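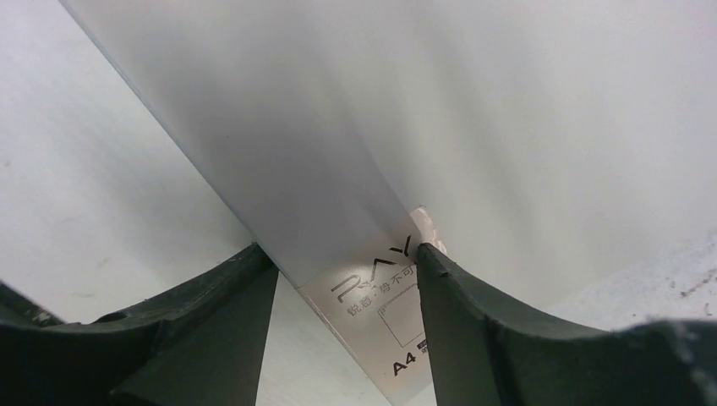

Home Products Support FAQ Contact

2 min read

Plovau Label Printer: Common Questions

Which systems does the driver work with?
Windows 8.1 and 10, and macOS 10.13 or later. There is no Linux driver.

Do I need the setup disc?
No. The download on the Support page has the same files and is usually newer. It is 87 MB.

The installer can't find my printer. What should I do?
Unplug the USB cable, restart the computer, and run the installer again. Plug the cable in only when the screen asks for it.

Can I share one printer between two computers?
Yes, over Wi-Fi. Install the driver on both.

Why do my labels print off center?
Check the label size under Preferences. It goes back to the default after a driver update.

Where is the manual?
It is a PDF in the same folder as the driver. Printed copies are no longer sold.

Last updated 12 January 2020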